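Kevcombe Technical Institute
Packing and Materials Handling, Unit 3
Handout 11: Single items and open cartons
Instructor: Harsh Khurana
Revised December 2019

1. Scope

This handout covers the placing of one rigid item in one open carton on a flat bench. Mixed loads and cushioning are covered in Unit 4. Read it before the bench session and bring the worksheet.

2. Terms

Item: the solid to be packed. In this unit it is a plain cube with no marked top.
Footprint: the area of bench the item covers when at rest.
Clearance: the gap between a face of the item and the nearest carton wall.
Void: carton volume left over after the item is in place.

3. The item

A cube has the same footprint on any face, so orientation does not change the void. It does change the clearance if the cube is turned about its vertical axis. The diagonal of a face is 1.41 times the edge. A carton that accepts the cube square to the walls may not accept it turned through 45 degrees.

Grip is taken on two opposite side faces, low down. The top face stays free and the bottom face stays flat on the bench until the lift begins. 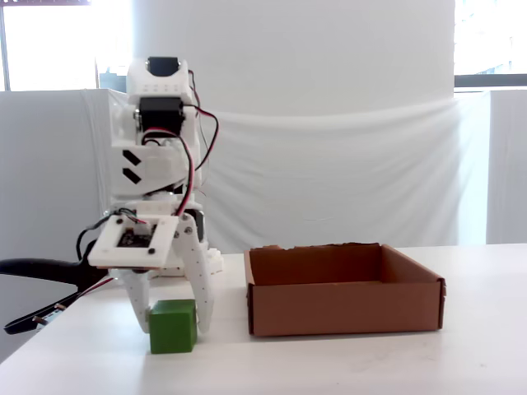
Figure 1. Green cube at rest on the bench, one gripper finger on either side.

4. The carton

Cartons are listed on the worksheet by inside dimensions in millimeters, in the order length, width, depth. Do not use the outside dimensions from the Jokmont supply sheet. The difference is two wall thicknesses in length and in width.

Set the carton beside the item on the same surface. The lift must clear the rim of the near wall, including any flap that stands above it. Fold flaps outward before starting. 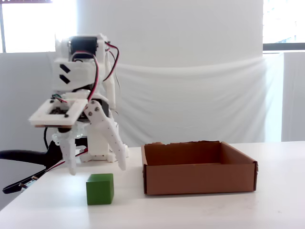 Figure 2. Cube on the left, open empty carton to the right.

5. Void calculation

Void = inside volume of carton minus volume of item.

Worked case: a cube with an edge of 100 mm has a volume of 1000 cubic centimeters. A carton with an inside volume of 2000 cubic centimeters leaves a void of 1000 cubic centimeters, or 50 percent. The percentage gives no information on clearance. Check each inside dimension against the cube edge separately.

6. Worksheet

Complete Table A for the listed cartons. Give void as a percentage of inside volume and the smaller of the two horizontal clearances, with the cube centered. Mark any carton that will not accept the cube turned through 45 degrees.

Reading: Uniyal course reader, section 3. The October version has an error in the clearance table; use the corrected page.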